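Plendudach Floor Set – Set-Up Guide

Section 3: Laying the Mat and Setting Out the Cubes

This section covers the mat tiles, the tape line, and the labeled cubes. If you bought the cubes on their own to use with a mat you already have, skip to 3.3. Storage is covered at the end of the section.

Before you start, you will need:

The mat tiles (blue or pale gray, depending on the set)
The cubes and the label sheet
A roll of silver duct tape, 50 mm wide (not included)
Scissors
A dry, lint-free cloth
A broom or vacuum

3.1 Preparing the floor

1. Clear the floor where the mat will go. Leave enough room to walk around all four sides.

2. Sweep or vacuum the floor. Grit under a foam tile will show through as a small bump, and a cube set down on it will rock.

3. Check that the floor is dry. If it has just been mopped, wait until there is no damp left in the joints or corners.

4. Decide which way the mat will face. Most people set it square to the longest wall. A mat set at an angle works just as well, but the tape line will be harder to lay straight by eye.

Note: The mat can be laid on tile, vinyl, sealed concrete, or short-pile carpet. On thick carpet the seams tend to open when someone kneels on them.

Caution: Do not lay the mat over floor vents or on a heated floor that is switched on. Foam softens with warmth and the teeth lose their shape.

3.2 Joining the tiles

1. Take the tiles out of the bag and lay them flat, textured side up. If they are curled from shipping, stack them under a few heavy books overnight before you go on.

2. Place the first tile in its final position. The other tiles are built out from this one, so take a moment to get it right.

3. Bring the second tile up next to it with the teeth lined up. Press the teeth together with the heel of your hand, beginning at one end of the seam and working along to the other. Do not start in the middle.

4. Run your palm along the finished seam. It should feel level. If a tooth is standing up, press it down. If it will not go down, lift that part of the seam and join it again.

5. Add the rest of the tiles the same way, one full row at a time.

6. The outside edges may be left with the teeth showing, or finished with border strips. Border strips come with the Lisik size and are sold separately for the others. 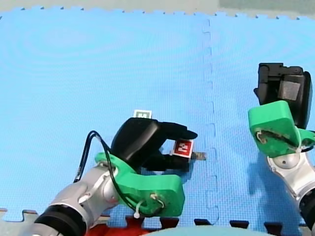
7. When the mat is complete, step back and look along each seam from one end. A seam that bends usually means one tile has been pushed in harder than the one beside it. Pull the two apart by the width of a tooth and press them together again.

8. Leave the mat for 11 hours before taping it. The tiles relax a little after they come out of the bag, and tape put down too early may pucker.

Note: Small gaps between the teeth along an open edge are normal. Anything dropped there can slide under the mat, so lift that edge now and then and clear out what has collected.

Caution: Keep chair legs, table legs, and anything with a narrow foot off the foam. Dents from a light load will come out in a day or two – dents from furniture generally stay.

3.3 Labeling the cubes

If your cubes came with the labels already on, go to 3.4.

1. Wipe each cube with the dry cloth. Do not use polish or a wet wipe.

2. Peel one label from the sheet by a corner and hold it by the edges. Fingerprints on the adhesive will weaken it.

3. Center the label on one face of the cube so that an even margin of white is left on all sides. Lay down one edge first, then smooth the rest toward the opposite edge with your thumb.

4. Turn the cube and do the next face. Keep to one color per cube. The sheet is printed in color groups to make this easier.

5. Check the corners. A corner that has lifted can be pressed back down once. If it lifts again, replace the label.

6. Let the finished cubes sit for an hour before handling them much.

Note: Some labels carry a block pattern and some carry a number. The sorting games in Section 4 use both, so don't trim either kind from the sheet. Replacement sheets are order code 868.

If you put a label on crooked, warm it with your hand for a minute and peel it off slowly. A slightly crooked label does no harm in any of the games. One that hangs over the edge of the face will catch and should be replaced.

3.4 Laying the tape line

The tape line gives the cubes a fixed place on the mat. It is used in all the lining-up games and in most of the sorting games. You can leave it off for stacking.

1. Choose where the line will go. Keep it to one side of a seam, not on top of one. Tape laid over the teeth comes loose first at the joint.

2. Cut a strip of duct tape to the length you want. A line that will hold two or three cubes is plenty for a first try.

3. Hold the strip by both ends just above the foam, pull it lightly until it is straight, and lower it. Avoid stretching it. Stretched tape shrinks back and wrinkles the foam under it.

4. Smooth it down from the middle toward each end.

5. Set the cubes on or beside the line with their labels facing up. Check that each one sits flat.

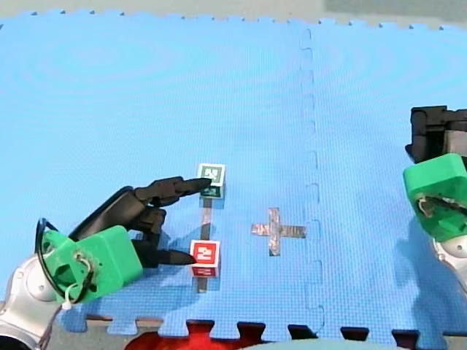 6. For a two-cube start, leave a gap at least as wide as one cube between them. Closer spacing is fine later on. With small cubes it is easy to knock the second one while reaching for the first.

7. If you are using more than one color, pick which color goes at the near end and keep to it for the whole round. Write it on the score card if several people are taking turns.

Note: The tape can stay down between sessions. Replace it when the ends curl or when the surface gets fuzzy with lint.

Caution: Peel tape off slowly and keep it low and flat against the mat. Pulling straight up can take the top layer of foam with it. This is not covered by the warranty.

3.5 Picking up and placing

Everyone who will be handling the cubes should try this before the first game.

1. Take hold of the cube by two opposite sides. Holding it by opposite corners or edges also works but is less steady.

2. Use only as much pressure as it takes to keep the cube from slipping.

3. Lift it straight up until it is clear of the mat, then move it across. Dragging a cube wears the labels on the lower face and roughens the foam.

4. Lower it to the new spot and let go once it is resting flat. 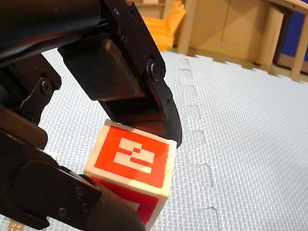
5. If the cube comes down on an edge, pick it up and place it again. In the games in Section 4, a cube that is tipped into position with a nudge does not count as placed.

6. Between rounds, return all the cubes to the start and turn them so that the same faces are up.

On a gray mat, set the near and far ends of the play area with a short piece of tape if you are having trouble seeing where it begins. The Partanen size has gray tiles only. The Jurnix size holds 23 tiles and can be split into two smaller mats, each with its own line.

3.6 Cleaning and storage

1. Vacuum the mat with a soft brush head. The fine grid on the surface holds dust, so go over it in both directions.

2. For marks, use a damp cloth with a drop of dish soap. Wipe again with plain water and let the mat air dry before stacking the tiles.

3. To take the mat apart, start at an outside corner and peel the teeth open along the seam. Do not pull two tiles straight away from each other.

4. Stack the tiles flat. Standing them on edge for more than a few weeks will bow them.

5. Keep the cubes in their box with the lid closed, out of direct sun. The red labels fade sooner than the green ones.

Caution: Do not put tiles or cubes in a dishwasher, washing machine, or dryer.

Continue to Section 4 for the games and scoring.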